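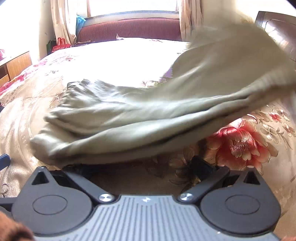 Fimdale Arts Community Board > Whats On > Autumn season launch at the Pludarora

etornam_l
Anyone got the actual program for the launch party yet? Site still says "coming soon" and its a Saturday in March, so, getting close. Free entry I know but are the workshops booked seperately?

Ohemaa Z
Workshops are $20, pay at the door. Party itself free, music from 2. Theophilus Mahama is doing the opening set, then the Zariņš quartet.

brassrubber
$20 a workshop? Was free last year. Bit rich for a "community" day.

Ohemaa Z
Last year had a grant. This year doesn't. Tutors have to be paid.

brassrubber
Fair enough but put it on the poster then. Poster says FREE in letters the size of my head.

delali.a
Agree with brass on the poster. Disagree on the price, did Esperanza Nakamura's printmaking one in the spring and it was worth double. Only 80 spots across the whole day so dont muck around.

etornam_l
80 total?? ok. Is the short film night still on after? Heard it moved to the Prarnska

delali.a
Moved, yes. Better seats, worse parking. Use the lot behind the library.

kitchen_tenor
Library lot is locked after six on Saturdays. Got stuck there once - took the bus, the 795, stops right out front.

brassrubber
795 doesnt run late on weekends.

kitchen_tenor
It did when I caught it. Check the timetable I guess

Ohemaa Z
Program went up 10 March 2025, link on the centre's home page. Printmaking is in the upstairs studio, theatre games in the small hall. Will ask about the poster.

etornam_l
Got it, thanks. See some of you there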